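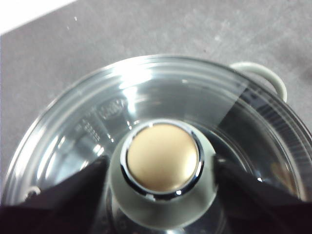
**Where does the Hondstead car stand?**
It runs. The rebuilt gearbox did 200 laps at Virari without spitting out third gear, a first for us this season.

Of the 10 test hours you paid for, we used up to 67 minutes looking for a wheel nut. Freya Hebden has since bought a tray with a lid.
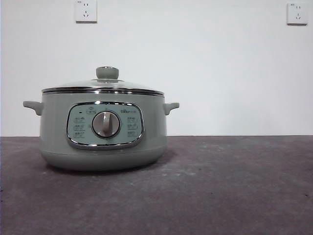 Driver news is slower. Seung-woo Gil has signed for the endurance rounds — Vangelis Pappas has "nearly" signed, as he had in March. We still need 3 sets of wet tires, and the Leblanc dampers are with customs, who seem fond of them.

Next payment request goes to Hildegard Diekmann once the brake invoice arrives.

N. Tzanetos
October 3, 2018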